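Safavi Opens Registration for Fall Evening Courses in Bookkeeping at Carnholm

Carnholm, October 15, 2018

The adult learning company Safavi is glad to announce that registration is now open for its fall evening courses in bookkeeping for small businesses. The courses will be given at the Carnholm study center and, for the first time, also in the towns of Derkham and Fellis.
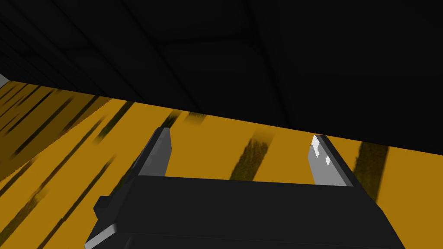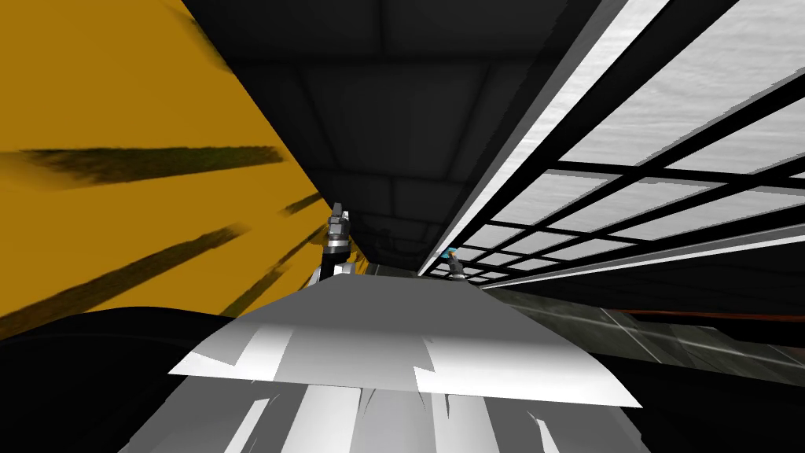 Computer renderings with dark paneling and a mustard-yellow surface.

The new program is made for owners of small shops, repair businesses, food stands, cleaning services and similar companies, where the same person often serves the customers during the day and keeps the books at night. No earlier study of accounting is required. A participant should be able to use a simple spreadsheet and should bring the records of at least one full month of business, which will be used for the exercises.

The basic course has 30 hours of teaching, divided into evening lessons of two hours each. The first lessons explain how to separate business money from personal money, how to record a sale and a purchase, and how to keep receipts in an order that another person can also understand. After this the participants learn to compare their own records with the bank statement. This part takes three full evenings, as the experience of the teachers shows that most of the questions come here.

The second half of the course is about invoices, late payments, payroll for a small number of employees, and preparation of papers for the yearly tax return. The course does not replace the advice of a tax professional. It should help the owner to come to the tax professional with complete papers and with the right questions.

"I have kept books for other people for many years, and I have seen many good businesses that did not know in July if they were earning or losing money," said Ghazal Shirazi, director of courses at Safavi. "They worked very hard. They had the receipts in a box and they planned to look at the box in winter. We want them to look at it every week, for one hour, with a cup of tea. It is not a difficult habit, but somebody must show you how to begin."

Interest in the courses has grown steadily. In its first year the program had 669 registrations. In the year that ended this July it had 861, and the waiting list for the Carnholm evening group was closed early. The decision to open groups in Derkham and Fellis was made after many participants wrote in their evaluation forms that the trip to Carnholm after work was too long for them.

The groups in Derkham and Fellis will follow the same program and use the same workbook as the group in Carnholm. A participant who misses a lesson in one town may attend the same lesson in another town during the same week, if the teacher is informed one day before. The final lesson will be held separately in each town, so that the participants can speak with their own teacher about their own records.

The workbook was revised over the summer. The chapter on cash sales is longer than before and has new exercises on small refunds, returned goods and gift cards. The chapter on payroll was written again from the beginning, with simpler tables. A list of terms at the end gives each bookkeeping word with a short explanation in everyday language. Participants from earlier years who wish to have the new workbook may buy it separately at the cost of printing.

Safavi will also continue its individual consultations. Each participant of the basic course has the right to one meeting with a teacher, without extra payment, to be used at any time before the last lesson. These meetings are confidential. The teacher does not keep copies of the business papers and does not discuss them in the group.

"Some people are ashamed to show their books," said Shirazi. "I always tell them that the mess in their papers is a normal mess, and that I have seen it before. After ten minutes they are not ashamed anymore and we can start to work."

For those who have finished the basic course, a continuation course on cash flow planning will be offered in Carnholm only. It has 5 lessons and is limited to a small group. The participants prepare a plan of expected income and expenses for the coming year and correct it together with the teacher. Priority is given to those who have completed the basic course in the last two years.

The fee for the basic course includes the workbook, the individual consultation and a certificate of attendance. The fee can be paid at once or in monthly parts. A reduction of up to half of the fee is possible for people who opened their business during the past year and for people who register together from the same company. Requests for the reduction should be made in writing, together with the registration form.

Registration forms can be received at the front desk of the Carnholm study center or by mail. Places are given in the order in which the completed forms arrive. Persons who are already on the waiting list from last year do not need to send a new form, but they are kindly asked to confirm their interest and to name the town they prefer.

About Safavi

Safavi is an adult learning company based in Carnholm. It offers evening and weekend courses in bookkeeping, business writing and office skills for people who work during the day.

Press contact

Ghazal Shirazi, Director of Courses
Safavi, Carnholm study center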